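Relatório de andamento ao fundo Nelgate
Abrigos de ônibus e mobiliário de rua, centro de Stanuvstead

Os quatro abrigos previstos para a rua Fahy continuam previstos. Dois têm base de concreto, um tem base e cobertura, e o quarto tem um cone de trânsito, que os passageiros já usam como ponto de encontro.

O atraso vem da drenagem. A prefeitura pediu novo desenho da sarjeta, recebeu o desenho e pediu de volta o anterior – com outro carimbo. A licença saiu em dezembro, às 16h50, quando o setor que a entrega fecha às 16h30.

A Ikix, fornecedora dos bancos, manteve o preço. Manteve também a cor errada, um verde que a câmara municipal discutiu em três sessões e acabou aprovando por cansaço.
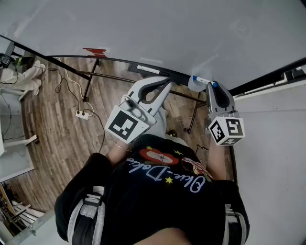 Boletim de Obras, n.º 4

Do orçamento, resta pagar a iluminação e a sinalização. Não pedimos verba adicional. Pedimos prazo, e que a próxima vistoria seja marcada para um dia de chuva, pois no seco a sarjeta sempre funcionou muito bem.

Pendências: ligação elétrica do terceiro abrigo; retirada do cone; resposta ao ofício sobre as lixeiras, que segue sem resposta.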